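Workshop tips: tuning a door-opening routine in simulation

Start with the cabinet door already open and work backward. Closing is the easier motion, and it shows you early if the hinge axis in your model is wrong.

Keep the wrist camera view open in a side window while you step the planner. Shadow and glare change a lot between poses, so test your door detector with the lights turned up and down.
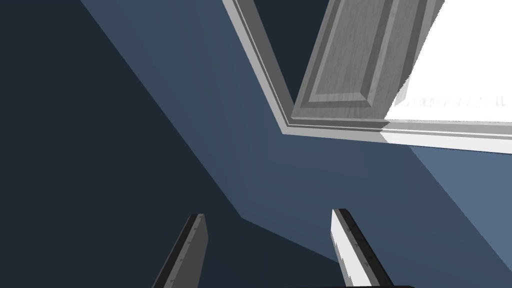 How many planning attempts should I allow before giving up?
Set the limit at 22. If the planner still has no path, move the base and try again.

Save the random seed with every run. Hortensia Saavedra keeps hers in the log file name, so a bad run can be replayed the same day.

Check collision shapes on trim and molding. A simple box around a stepped edge can block a path that is clear. Split it into 2 boxes first, and go to a full mesh only if that fails.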